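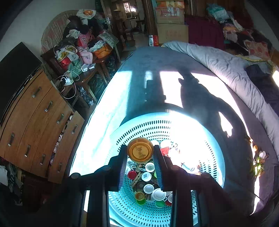 Rongrong Cao: 그리퍼 개도 추정값이 튀는 구간과 카메라 노출이 변하는 구간이 겹치는지부터 확인해 주세요. 겹치면 제어 쪽 티켓이 아니라 인식 쪽으로 옮기는 게 맞습니다.

티켓 제목: 직사광 조건에서 그리퍼 개도 추정값 불연속, 재생 시 파지 실패
구성 요소: Orkby 전처리 파이프라인 / 개도 추정 모듈
상태: 수정 반영, 관찰 중
담당: Haoran Jia
참조: Yufang Zheng, Tianyou Gu

증상
병뚜껑 집기 작업의 데모를 Orkby로 변환한 뒤 Stuvisness 재생기에서 돌리면, 물체를 집은 직후 개도 명령이 한두 프레임 동안 완전 열림 값으로 바뀐다. 제어기는 이 값을 그대로 추종하고 물체를 놓친다. 원본 영상에는 해당 시점에 턱이 열리는 동작이 없다. 실내조명만 쓴 데모에서는 같은 증상이 보고된 적 없음.

재현 절차
1. 변환기를 기본 설정으로 실행한다.
2. 데모 133번을 불러와 개도 채널만 출력한다.
3. 파지 구간에서 인접 프레임 간 차분을 확인한다.
4. 차분이 물리적으로 가능한 최대 속도를 넘는 프레임이 나오면 재현된 것이다.

로그 발췌
[width] marker pair lost, fallback=last_valid
[width] marker pair lost, fallback=last_valid
[width] reacquired, conf=low
[width] step exceeds limit, passing through
[export] ok

Haoran Jia: Rongrong이 말한 대로 노출 로그와 맞춰 봤습니다. 겹칩니다. 햇빛이 밝은 플라스틱 표면과 시트에 닿는 장면에서 자동 노출이 내려가고, 그 직후 턱 쪽 대비가 떨어집니다. 검은색 그리퍼라 어두운 쪽으로 밀리면 남는 계조가 거의 없습니다. 인식 쪽으로 이관합니다.

Yufang Zheng: 이관 확인. 다만 제어 쪽에도 문제가 있습니다. step exceeds limit 경고가 뜨는데 값을 통과시키는 건 의도된 동작이 아닙니다. 이 분기는 예전에 디버깅용으로 열어 둔 것으로 보이고, 별도 하위 티켓으로 분리했습니다.

Haoran Jia: 잘못 재획득되는 대상도 확인했습니다. 검출기가 바구니 안 흰 뚜껑에 인쇄된 QR 코드를 마커 후보로 올립니다. 턱 사이로 보이는 위치라 탐색 영역 마스크에 걸러지지 않습니다. 사전(dictionary) 검사에서 떨어져야 정상인데, 저신뢰 모드에서는 그 검사를 건너뜁니다. 어두운 뚜껑의 희미한 사각 코드도 시험해 봤지만 후보로 올라오지 않았습니다.

Tianyou Gu: 저신뢰 모드가 왜 켜져 있죠? Getus 배포본 기본값은 꺼짐으로 알고 있습니다.

Haoran Jia: Lei 브랜치에서 병합될 때 설정 파일이 덮어써졌습니다. 5월 이후 변환분은 전부 켜진 상태입니다.

원인 정리
a. 노출 하강으로 개도 마커 검출이 끊긴다.
b. 저신뢰 모드에서 사전 검사가 생략되어 작업 대상물의 인쇄 코드가 마커로 오인된다.
c. 오인된 좌표로 계산한 개도가 상한을 넘어도 내보내기 단계에서 차단되지 않는다.
재생 실패에는 b와 c가 모두 필요하다. a만 발생하면 마지막 유효값이 유지되고 파지는 풀리지 않는다.

조치
- 저신뢰 모드 기본값을 꺼짐으로 복원. 설정 파일 병합 시 키 단위 비교를 추가함.
- 사전 검사를 모드와 무관하게 항상 수행하도록 변경.
- 속도 상한 초과 시 해당 프레임을 무효 처리하고 선형 보간. 연속 무효 구간이 12프레임을 넘으면 데모 전체를 보류 목록으로 보낸다.
- 턱 영역만 대상으로 한 국소 대비 보정을 검출기 앞단에 추가. 학습용 이미지 출력에는 적용하지 않음.

검증
Tianyou Gu: 직사광 데모 100개를 다시 변환했습니다. 상한 초과 프레임은 없고, 보류로 빠진 데모가 3개입니다. 세 건 모두 마커 소실 구간이 길어서 보간으로 메우기 부적절합니다. 133번은 정상 변환, 재생기에서 파지 유지됩니다. 변환 시간은 조금 늘었는데 국소 보정 때문으로 보입니다. 프로파일은 아직 안 떴습니다.

Yufang Zheng: 하위 티켓의 통과 분기는 제거했습니다. 단위 시험에 인위적 계단 입력을 넣었고, 이전 커밋에서는 실패, 현재 커밋에서는 통과합니다.

Ximeng Tan: 이미 학습에 들어간 변환분은 어떻게 합니까? 개도 채널이 오염된 채로 정책 학습에 쓰였으면 재학습 대상입니다.

Haoran Jia: 개도 차분만 검사하는 스크립트를 올렸습니다. 영상 재처리 없이 변환 결과만 읽으므로 금방 끝납니다. 걸리는 데모 목록을 뽑아서 이 티켓에 붙이겠습니다. 재학습 여부는 목록을 보고 Ximeng이 결정해 주세요.

Ximeng Tan: 알겠습니다. 목록 나올 때까지 현재 체크포인트는 평가용으로만 씁니다.

남은 항목
- 기존 변환분 검사 목록 첨부 (Haoran Jia)
- 국소 대비 보정 프로파일링 (Tianyou Gu)
- 수집 시 노출 고정 옵션 검토. 창가에서는 고정값 하나로 실내 쪽까지 맞추기 어려울 수 있으므로 하한만 두는 방안도 함께 비교할 것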